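Start | Über uns | Mitmachen | Aktuelles | Kontakt

2/4/24
von Fotis Lambrakis

Teilnehmerinnen und Teilnehmer gesucht: Können Maschinen schon im Haushalt helfen?

Für die Studie Hallis suchen wir Personen, die regelmäßig selbst Wäsche zusammenlegen, Tische abräumen oder im Laden Regale einräumen. Wir möchten wissen, welche von diesen Arbeiten ein Roboter heute schon brauchbar erledigt und bei welchen er noch lange üben muss. Dazu brauchen wir das Urteil von Menschen, die diese Arbeiten kennen. Technische Kenntnisse sind nicht nötig.

Wer teilnimmt, kommt an 3 Terminen im April in unsere Räume bei Tundura. Jeder Termin dauert etwa zwei Stunden. Zuerst führen Sie selbst einige Arbeiten aus, so wie Sie es zu Hause gewöhnt sind. Danach sehen Sie der Maschine bei denselben Arbeiten zu und bewerten auf einem Bogen das Ergebnis, die Dauer und die Sorgfalt. Am letzten Termin findet ein Gespräch in kleiner Gruppe statt, mit höchstens 4 Personen.

In der ersten Runde haben wir 146 Bögen ausgewertet. Die Meinungen gingen stark auseinander. Beim Einräumen von gleichen Schachteln waren viele Teilnehmende zufrieden, bei Stoffen fast niemand. Eine Teilnehmerin schrieb, dass sie in der gleichen Zeit den ganzen Korb gemacht hätte und dazu noch den Kaffee. Solche Bemerkungen sind uns willkommen, bitte schreiben Sie auch das auf, was nicht in die Kästchen passt.

Voraussetzungen: Sie sind volljährig, verstehen Deutsch gut genug für den Fragebogen und haben an allen Terminen Zeit. Besonders freuen wir uns über Personen, die beruflich mit Textilien zu tun haben, zum Beispiel in einer Wäscherei, in einem Hotel oder im Verkauf. Die Firma Değirmenci stellt für die Ladenaufgaben Regale und Waren zur Verfügung. Sie bekommt von uns keine Namen der Teilnehmenden.

Für alle drei Termine zusammen zahlen wir eine Entschädigung von 358 Euro. Wer vorher aufhören möchte, kann das jederzeit tun und erhält den Anteil für die besuchten Termine.

Anmeldung schriftlich oder persönlich am Empfang von Tundura, Stichwort »Hallis«. Bitte geben Sie an, welche Hausarbeit Sie am häufigsten machen und ob Sie lieber vormittags oder nachmittags kommen. Fragen zum Ablauf beantwortet Fotis Lambrakis.

Weiche Stoffe bleiben die schwierigste Gruppe unserer Aufgaben, und für sie fehlen uns noch die meisten Bewertungen. Eine Schachtel behält ihre Form, wenn man sie anfasst, ein Tuch nicht. Bei dem roten Stück mit dem weißen Streifen hält der linke Greifer das eine Ende fest zusammengedrückt, und am anderen Ende liegt nur ein Finger am Stoff – dazwischen ist alles voll Falten. Ob man so ein Tuch glatt bekommt und wie viel Geduld man dabei haben darf, sollen Sie beurteilen.
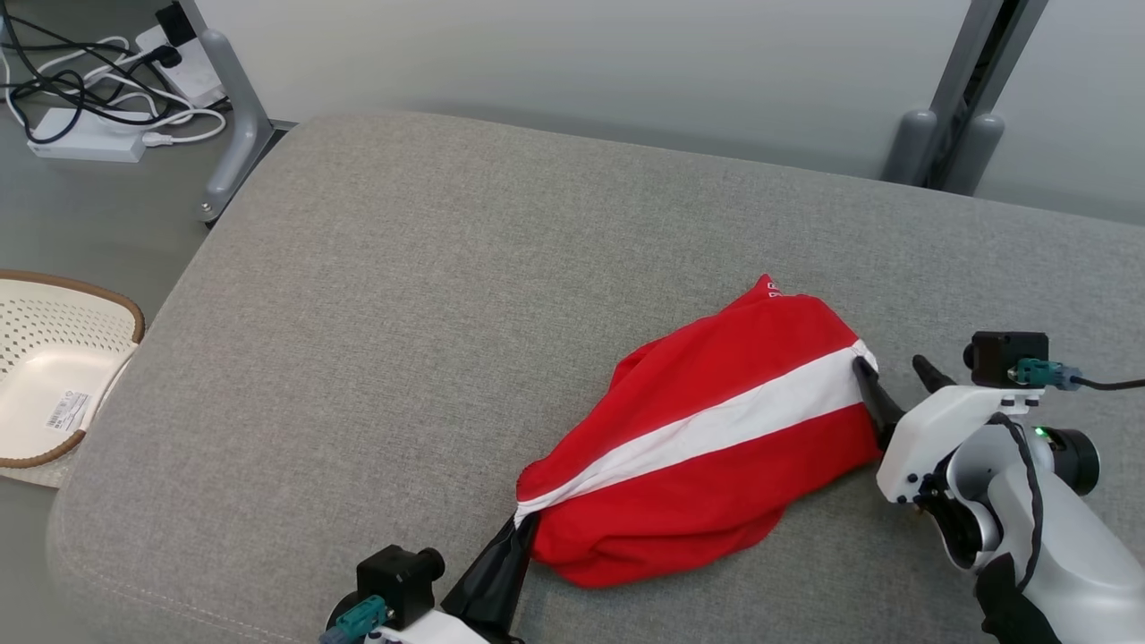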